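In Defense of the Tray

June 2, 2022

I own more trays than plates, and I've stopped being embarrassed when people open the wrong cupboard. 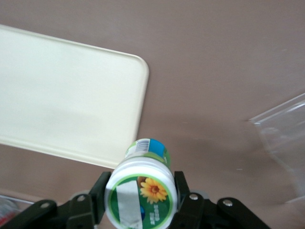
The table is a terrible place to keep things

My argument is a small one. I think most homes would be easier to live in if the people in them stopped buying storage and bought a few trays. I don't mean drawer dividers or those tall plastic towers on wheels. I mean a flat thing with a rim, sitting out where you can see it.

I came to this view by way of a very bad year with a kitchen table. We'd moved into the place on Pryor Street in April, and the table was the first thing through the door, so it got everything. Mail, keys, the good scissors, a bag of screws from a shelf we never did put up, my daughter's library books. We ate dinner at one corner of it for weeks, elbows tucked in like people on an airplane. Every few nights I'd get mad and clear the whole thing off, and by the next evening it was all back, except now I couldn't find the scissors.

My mother-in-law came to stay, looked at the table, said nothing (she is very good at saying nothing) and went out and bought me a tray. It cost her less than lunch. She put the mail and the keys on it and shoved the screws in a drawer, and that was pretty much the end of the problem. Same stuff, same table! But it had an edge now, and when the pile got to the edge I noticed.

I've thought about this a lot, probably more than it deserves. A bare tabletop doesn't ever tell you it's full. There's always another few inches if you push the salt over. A tray fills up, and then you have to make a decision about the water bill.

What I have against boxes

Boxes have lids, and that's my whole complaint. My friend Keegan Doolan is a box man. He has a garage wall of them, all matching, all labeled, and he's proud of it and he should be, it looks like a hardware store. But ask him for an extension cord and you'll be standing out there a good long while. He bought the system from a company called Emik, and he told me what he paid, which was 800 dollars, and then asked me not to mention it to his wife. (She knows. She told me 700, so there's a shipping charge somewhere they haven't talked about.)

When something goes in a box I feel finished with it, and that's a lovely feeling, and it's also how I ended up owning three tape measures. Stuff on a tray nags at you a little. You see the birthday card you haven't mailed every time you walk by. I'd much rather be nagged by a card than call my sister a week late and pretend the post office lost it.

Keegan says trays are just clutter with a border. We've been having this argument since before either of us had kids, and I'll admit he got me once. I had a tray by the front door that turned into a sort of graveyard - dead batteries, one glove, a key to nothing we own. He picked up the glove and just looked at me. Fine. You do have to empty them.

Buy the boring one

There's a shop in Lamesar, a short drive from us, called Trisetti, and it sells beautiful trays. Hand-painted birds, brass handles, the works. I bought one and I've never used it for anything, because I don't want to scratch the birds. It leans against the wall in the dining room and holds nothing at all.

The ones I use every day are plain. Restaurant supply places are good for these, and so are yard sales, where you'll find perfectly decent ones under a stack of old cookie tins. Get a rim high enough to stop a rolling pen. Skip the handles unless you plan on carrying it, and be truthful with yourself about breakfast in bed. I've had breakfast in bed maybe 5 times as a grown woman and there was jam involved in all of them.

Don't get a big one for a big mess, either. I tried that. The mess thought it was an invitation. For a kitchen I'd say 2 trays, one for paper and one for whatever comes out of your pockets, and leave it there for a month before you let yourself buy more.

I know there are people who can walk in the door and put each thing straight where it goes. My husband's whole family is like that. They hang up their coats at parties. If you're one of them, you don't need any of this and I hope you enjoy your clear counters. The rest of us are going to set our keys down on the nearest flat surface until the day we die, and we might as well put a tray there first.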